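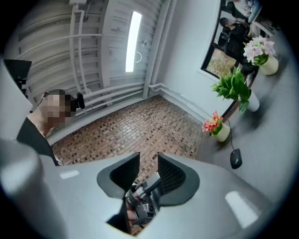 Why does the gripper pose jump when the tool is close to the table? The tracker loses most of its good points there, and then the filter trusts the IMU for too long before it accepts the camera again.

Jun 15, 2022

I write this down properly so that Anayeli can repeat it when I am away.

We replayed the recordings from the hand-held gripper through Preklow, the tracking part only, with mapping switched off. In the worst one the pose is smooth until frame 600 and then it moves sideways in one step. The fingers did not move in that moment, so the jump comes from our software and not from the hand.

First I suspected the lens mask. The mask is the file which says which pixels belong to the gripper body and must be ignored. It was still the one from February, drawn before the new finger pads. I drew it again, a little wider at the finger tips and lower down at the body. The number of rejected points became smaller, but the jump stayed.

Then I looked at the floor. Bricks repeat, and the matcher likes to take the neighbour brick for the right one. Zdenka Petek had warned me of this already and I did not listen enough. With the match ratio test made stricter, the wrong matches on the floor mostly disappear. The ceiling ribs have the same problem, only weaker.

Changes in the config, branch `claston-replay`:

- new mask, old one kept in the folder `old`
- stricter ratio test
- IMU-only time limited to 2 frames
- minimum inliers set to 52

With all of these together the step at the bad place is gone in the replay. I do not know yet which change does the most. Anayeli Villaseñor thinks it is the IMU limit, I would say the ratio test. We should run them one by one before anybody merges.

Still open:

- The gripper width is read with a delay against the pose. Check the time stamps in the Clodska logger first, not the driver.
- People who walk in the view give moving points. The outlier step handles it, but slowly.
- The replay script stops with no message if the mask has the wrong size. Please add an error there.

Asked Zdenka if the Petkov calibration can be used for this lens as well. She will look at the residuals near the edge of the circle, where our fit was always poor.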